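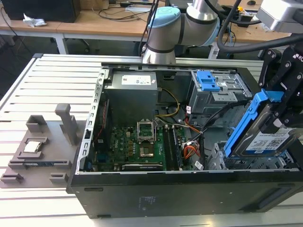 Pluneck board > Cell safety and work rules

bucur_tech
We write the rules for our PC teardown cell. My draft says: no person reaches inside the case while the arm has power. My colleague says this is too strict. What do you do?

Rernness67
Too strict for me also. We use reduced speed, and the operator keeps one hand on the enable control.
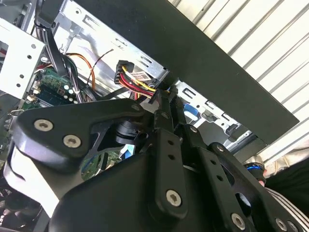

The cables are the reason I would not lock people out. A loose bundle can catch on a finger plate, and then somebody must be close enough to stop the motion.

bucur_tech
Close enough to stop is fine. Close enough to reach in is another matter.

zerkholm_qa
I agree with bucur. Reduced speed does not help against a pinch point between two links. 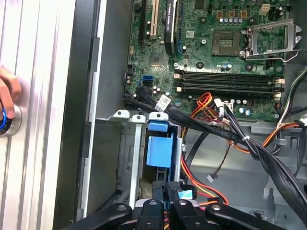

My rule for memory and processor work is simple: the socket gets a cover when the CPU is out. In a case with the empty socket open and the data cables lying near, one bad move can bend the contacts. Please add it to your draft.

Rernness67
A cover is one more part to lose. We skip it for scrap boards.

bucur_tech
For scrap I accept. For reuse, cover always. I will post version 31 of the draft in December.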